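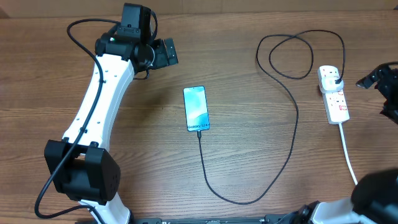
7. Failures in the cable unplugging task

Figure 2. Workspace for the unplugging task, with the charging cable connected at both ends.

The unplugging task asks the two arms to take a phone's charging cable out of its adapter and leave the phone, the adapter and the power strip where they are. In Figure 2 the left arm reaches over the table and the gripper of the right arm is beside the power strip. The cable runs from the bottom of the phone in a wide curve and crosses itself before it reaches the adapter. We did not tidy the cable between runs, so the loops differed each time.

We ran the task 500 times with the Clorumis controller at the Waltville site. Most of the runs that did not succeed were simple misses, in which a gripper closed beside the plug and tried again until the time limit. These are covered by the success rates in the previous section. Here we deal with seven runs that were ended by the operator pressing the stop button. All were recorded as safety stops, and all fall into the two types described below.

7.1 Pulling on the wrong part

In the first type, the right gripper was meant to hold the adapter still while the left gripper pulled the plug. The right gripper reported a firm hold when its fingers had closed on one corner of the adapter only. When the left arm pulled, the adapter turned in the socket and began to come out together with the plug. In the worst run its pins were partly out of the strip, with the mains still on, when the operator stopped the arms.

The fault was in our grasp check. It looked at finger force and did not look at how far the fingers had closed. A corner grip gives nearly the same force as a full grip, so the check passed. The vision model was not at fault in these runs, as its estimate of the adapter position was within the tolerance we had set.

7.2 Pulling against a caught loop

In the second type the plug came out cleanly, but the left arm then lifted with a loop of the charging cable caught on its fingers. The slack ran out and the phone was dragged across the table. In one run it went over the edge. The screen survived but the charging port was bent, and the phone was replaced before testing went on.

The controller should have noticed the rise in load at the wrist. It did not, for a dull reason. The load limit had been raised during earlier work on the Oyelaran drawer task, where the arm has to pull hard, and the value was carried over in a shared settings file. We found this only when we compared the file with the one kept at Kandano.

7.3 Changes made

The grasp check now uses finger opening as well as force, and the left arm may not pull until both values agree. The load limit is stored with each task, and the controller refuses to start if it is missing. After unplugging, the left arm opens its gripper and waits before it lifts, which gives a caught loop a chance to fall away. It does not always fall away, and we still see small movements of the phone.

We also fitted a cut-off switch to the supply feeding the power strip, wired to the same stop button as the arms. Before this, pressing stop froze the arms but left the strip live. We regard this as a mistake in the original set-up, and it should have been found in the risk assessment. Groups repeating the task should fit the switch first, or use a strip that is not connected to the mains.

The changes have been checked in short trials only. We have not repeated the full set of runs, and the results given earlier in the paper are for the controller as it was before the changes.

Shares: 7 | Comments: 2

We use cookies to remember your settings and to count visits. Accept | Manage choices

Contact the editorial office | Copyright the authors | Back to top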